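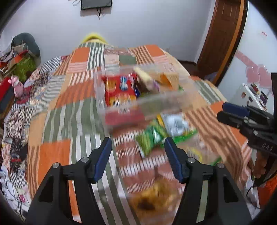 Snack box on the guest bed, patchwork quilt on duty as usual.

1/ A thread on having people to stay, because I've been promising one for months and December is coming at us whether we like it or not. Get a cup of tea, I do go on a bit.

2/ We moved out to Harberg four years ago and I had no idea how many people would want to visit once we lived somewhere with a bit of sea nearby. Cousins, old workmates, a friend of a friend who was walking the coast path and needed a bed (lovely man, snored like a tractor). I love it, I really do, but I've had to learn how to do it without wearing myself out.

3/ First thing, the bedding. I used to own four sets of fancy matching everything and iron them all, can you imagine. Now it's two plain white sets and a quilt on top. A quilt hides creases, it warms the room up to look at, and if somebody spills coffee on it they can tell me at breakfast and we'll all live.

4/ I did splash out on one wool blanket from Lã, for the cold months. It was 143 in the sale and I went round the shop three times before I let myself pick it up. Best thing I've bought for the house. My sister has asked to be left it in the will.

5/ Second thing, something to nibble in the bedroom. People arrive late, the trains being what they are, and they're far too polite to go rummaging in your kitchen at 11pm. A box with a lid, a few wrapped bits and pieces, done. It started with one hungry nephew and now I get complaints if it isn't there.

6/ Third thing, and I feel strongly about this one: a lamp you can reach from the bed. I have stayed in beautiful houses where you have to turn off the light by the door and then feel your way back across a strange room in your socks. I've still got the mark on my shin from one of them.

7/ Write the wifi password down! On a card, in big letters, by the bed. Mine used to be on the back of an envelope from the water company and I'd have to hunt for it every single time, with the guest standing there saying oh don't worry, and both of us knowing they very much wanted it.

8/ Towels. Put them out where they can be seen, on the chair or the end of the bed. If they're in a cupboard your guest will dry themselves on the hand towel and never mention it. I know this as I have been that guest.

9/ Now, mattresses. Ours was a hand-me-down and had a dip in it you could have kept ducks on. We looked at a Sturkine one for 421, had a long think, and ended up with the plainer one at 335. I slept on it for two nights myself before I let anybody else near it, and on the second morning I missed the alarm altogether.

10/ The hardest bit for me has been leaving people alone. My mum would be up at six frying things and calling up the stairs to ask who wanted what. These days I put the bread and the jam out, show them the kettle, and take Cisa for her walk. She's a very slow old dog so they get a good hour of peace, and so do I.

11/ Somebody asked last time what I do about people who stay too long. I say on the first evening, quite cheerfully, which day I'll be washing the sheets. It's worked on everyone except my uncle.

12/ If you've got tricks of your own, do put them below, I read all of them even when I'm slow to answer. I'm especially after ideas for a small room with no wardrobe, as at the moment it's two hooks and a lot of goodwill.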